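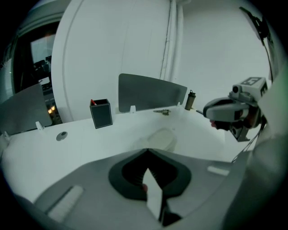
Gladys Okoth told me I was eating my lunch wrong, and she wasn't being mean about it. Lunch at your desk doesn't count as lunch, she said, and by four you'll be raiding the vending machine and snapping at people.

I laughed, and then at four I bought a bag of pretzels and got short with Josphat Makori over a calendar invite. So I gave it a try. For 40 days I ate away from my screen, every single workday, even the one when it poured and I ended up on the stairs with a thermos of lentil soup (pretty good, could've used salt).

The first week was awful! I kept reaching for my phone between bites like it owed me money. I finished a whole sandwich in seven minutes and then just sat there at Urio, the little café across the street, staring at the muffins. Nadine Harb started coming along in the second week and that helped a lot – she talks slowly, she eats slowly, and she always wants to split something.

Some days I cheated. There was a deadline in November that ate three lunches in a row, and I'm still a bit sore about it.

But my afternoons did get longer, in a nice way. I've cut way back on the pretzels. Josphat comes with us on Tuesdays now and orders the egg salad, and Gladys has moved on to my coffee. Four cups, she says, is too many. I'm down to three and I'm not happy.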